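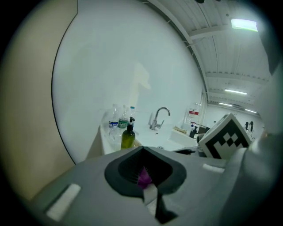 The old timetable was fine if you already knew the bus, a rider in Warkemcombe told us, and for everybody else it was a wall of numbers.

Start with that remark. Leave it a second before going on.

Opening
Say what the talk covers: one printed timetable, one bus route, and the changes we made to it. The route is the 18, Warkemcombe to Joltasham. We did not change any of the buses. We only changed the sheet of paper at the stop.
Ask for hands: who here has missed a bus while standing in front of its timetable? Most rooms have a few.

The old sheet
Footnotes. There were four of them, marked with letters, and two of the letters looked alike at that size. School days only, hospital days only, request stop, does not wait for the train.
Small type. The stop at Mwaipopo Road has no street light, and the last bus is at 9:40 p.m. Half the year you are reading it in the dark.
Every stop was listed, including the ones where the bus passes in under a minute. People were running a finger along a row and ending up in the wrong column.
Don't spend long on this. Everyone has seen one.

What we asked
The survey went out in May, on paper, left on the seats and at the library desk. We got 700 back, more than we had planned to type up.
The question that mattered was the plainest one: what do you look for first? Most people wrote some version of "the next bus from here." They did not want the whole line. A good number also wanted the last bus home, and several underlined it.
Read out the comment about the hospital bus if there is time. Skip it if the start was late.

The new sheet
Each stop gets its own sheet with its own times. The hour is on the left in bold and the minutes run across, so you only read one row.
The last bus is in a box at the bottom.
Footnotes are gone. School-day trips have their own table, next to the main one.
Walk time to the next stop is printed in words. From the Joltasham market stop to the station it is 18 minutes on foot, and people use that more than we expected.
Destelis did the printing on a heavier stock. The first batch curled behind the plastic — mention this, it was our mistake, we measured the holders wrong.

What went badly
More sheets means more work when times change. One change used to mean one file. Now it means a file for every stop, and in the fall we missed two of them.
Visitors asked for the old full-line table back. We put it inside the shelters at both ends of the route and left it off everywhere else.
The drivers were not shown the new sheet before it went up. They should have been, they get the questions.

Questions
Likely ones: why not an app, what did it cost, did more people ride. On ridership, say that we don't know. The fares changed in the same season and we can't separate the two.
Spare copies are on the table by the door. Please take one of each, old and new.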